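The Oven at Canpolat

When Bukola Ugwu came to work in the bakery, the old baker gave her a key, an apron and one piece of advice. The oven is slower on the left side, he said, so you must turn the trays. Then he went home to sleep, and she was alone with the dough.

The bakery was called Canpolat, after the family who had opened it and later sold it. It stood at the low end of Vilach, where the street goes down to the river, and it had one window, so covered with flour that in the morning the light came in like through milk. She began at midnight. By 4 o'clock the first rolls had to be ready for the ferry.

The ferry was the Ison. It was not a large boat. It carried up to 38 passengers and the mail, and in summer also bicycles, and every morning the engineer came up the hill with a canvas bag to get the bread. His name was Radymyr Kobzar. He had a heavy coat which he wore in all seasons, and he knocked even when the door was open.

"Thirty rolls," he said on the first night.

"They are there," said Bukola. "Count them if you want."

He did not count them. He took one from the top and pressed it beside his ear, and he listened to the crust. She had never seen a customer do this. Her grandmother did it with yams, but with the knuckle.

"Good," he said. "The other baker made them too soft. I was too polite to tell him for eleven years."
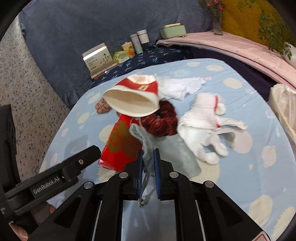
After that he came a little earlier each time. First it was five minutes, then it was a quarter of an hour, and he sat on the flour bin while she brushed the loaves. He did not talk much, and she was glad, for it was a job in which you must listen to the timer. But sometimes he told her about the river. He said that there was a place below the second bridge where the water turned back on itself, and that a boat with a tired engine could stand in this place without moving, full speed ahead, and the passengers would not notice.

"How long?" she asked.

"One time, I think, the whole of a hymn. There was a choir on board."

She told him in return about the exam. She wanted to have the paper that said she was a master baker, and for this she had to go to Castberg, across the river and then two hours by bus, and bake in front of three people a rye loaf, a braid and something of her own choice. The rye loaf did not worry her. The braid she could do with closed eyes. The thing of her own choice kept her awake in the daytime, when she should have been sleeping.

"Make the rolls," said Radymyr.

"The rolls are nothing special. It's flour and water and salt."

"I walk up a hill for them."

She laughed, but she wrote it down on the wall beside the oven, where the old baker had written the telephone numbers of millers, most of them dead now.

In January the river froze at the edges, and the Ison stayed tied up for nine days. The first of these nights Bukola made the thirty rolls anyway, out of habit, and when it was four o'clock she stood in the door with the warm tray and looked down the hill. The street was white and there were no footprints on it. She ate one roll herself. The others she sold by noon to people who had not known that the bakery made rolls.

On the third night he knocked.

"There is no ferry," she said.

"No," said Radymyr. "I came for two rolls. If you sell two."

She put the kettle on the hot plate. He took off the coat, which she had never seen him do, and under it he was much smaller, with a gray sweater mended at both elbows in brown wool. He said that his daughter wanted him to come and live near her, in the south, where the rivers did not freeze. She had found for him an apartment with an elevator. He had looked at the photographs, and it was a nice apartment, very clean, and from the kitchen you could see another kitchen.

"Will you go?"

"The engine is older than my daughter," he said. "I have explained this to her, and she does not find it a reason."

Bukola turned the trays. The left side had been slow all week because of the cold, and she had moved the brick that the old baker kept inside, first to the front, then to the back, and it made no difference. Radymyr watched her do it. Then he got up, asked for a screwdriver, and lay down on the floor in his good sweater.

It took him until it was almost day. There was a flap, he said, behind the plate, and the flap was bent, perhaps since the time of the first Canpolat. He hit it with the handle of the rolling pin four or five times. When he came out he had soot on his forehead and was more cheerful than she had ever seen him.

"Now both sides are the same," he said. "You will have to learn it again."

She burned everything the next night. She burned it the night after also, a little less. The owner came down and looked at the black loaves and asked if she was ill, and she said no, the oven had been repaired.

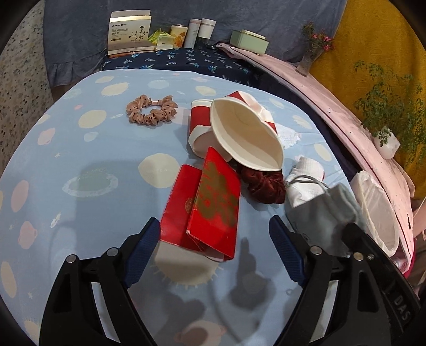 Two red envelopes on a bed sheet with planets and stars.

The exam was in spring. She crossed on the Ison in the first row, with her own flour in a pillowcase on her knees, because she did not trust the flour in Castberg. Below the second bridge the sound of the engine changed. She looked at the bank, at a willow with a plastic chair under it, and the willow stayed where it was. She looked around at the other passengers. A man was reading. Two girls shared one pair of headphones. The boat worked and worked and the willow did not move.

She thought that he was doing it on purpose, to give her some time.

Then it slid slowly backward and they went on.

In the hall at Castberg she was given the number 221 on a piece of paper and a table by the wall. She asked the woman in charge whether the oven was slower on one side. The woman said certainly not, all their ovens were new. Bukola put in one small test roll on the left and one on the right, and sat down on the floor in front of the glass to see. After twelve minutes she took them out with a cloth.

She held the left one up to her ear and pressed it. The three people with their pencils stopped writing. Then she took the right one, and listened to that one too.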